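Ulleck publishes results of gripper and camera comparison at Usdale

Usdale, October

Ulleck, the automation testing firm, has published the results of a comparison of robot grippers, finger shapes and camera positions carried out at its Usdale workshop. The report is meant for small manufacturers and packing firms choosing equipment for light handling jobs.

The comparison covered two gripper designs, the Skavard parallel gripper and the Aoun soft-pad gripper. Each was fitted to the same model of arm and run by the same controller, with settings left unchanged between runs. Each gripper was put through 68 attempts at picking up small parts from a pine tabletop and setting them down at a marked point away from the table.

The Skavard gripper completed 63 of its 68 attempts. The Aoun gripper completed 57. Most of the Aoun failures came with thin, flat parts, where the softer pads folded before closing on the edge. On rounded parts the two were level.

Camera position was tested separately. A small camera at the wrist was compared with a fixed camera looking across the table. The wrist camera gives a close view of the surface and of one finger, which helps in the last stage of a pick. It also brings in the finger's own shadow, and the report gives several pages to how that shadow affects the finding of dark parts on pale wood.

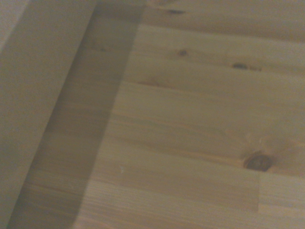
Lucrezia Donati asked whether the shadow would matter in a workshop with better overhead lighting, and said that in her experience a finger in a paler or darker material made more difference than an extra lamp. Ulleck agrees that finger colour deserves a test of its own and has added it to the plan for the next round.

Knots in the timber were a second source of error. Early in the work the software marked dark knots as parts and sent the gripper down to bare wood. Ulleck dealt with this by recording a reference view of the clear table before each set of runs and comparing later views against it. The method needs the table and the fixed camera to stay exactly where they are, and a new reference has to be taken if either is moved.

The fixed camera had fewer false finds but was less accurate in placing the gripper over very small parts. It also lost sight of a part whenever the arm passed in front of it. The best results came from using the fixed camera to find the part and the wrist camera for the final approach. Switching between the two added a short delay to each pick, and the report lists the times in full.

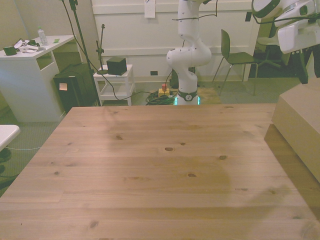

Can the results be applied to other arms?
The gripper scores should carry over to arms of similar reach and speed, but the camera results depend on mounting height and lighting and would need to be checked again on site.

Ulleck has not named an overall winner. The Skavard gripper is recommended for flat and thin parts. The Aoun gripper is recommended where parts mark easily, as it left no visible scratches on the painted samples.

A second round will compare two controllers using the Skavard gripper and the combined camera method. It will use 30 parts not included in the first set, among them clear plastic pieces, which neither camera handled well in early trials.

The full report, including part drawings and controller settings, can be requested from the Ulleck office at Usdale. Firms that wish to send in sample parts for the second round should contact the same office before shipping anything, giving the size and weight of each part.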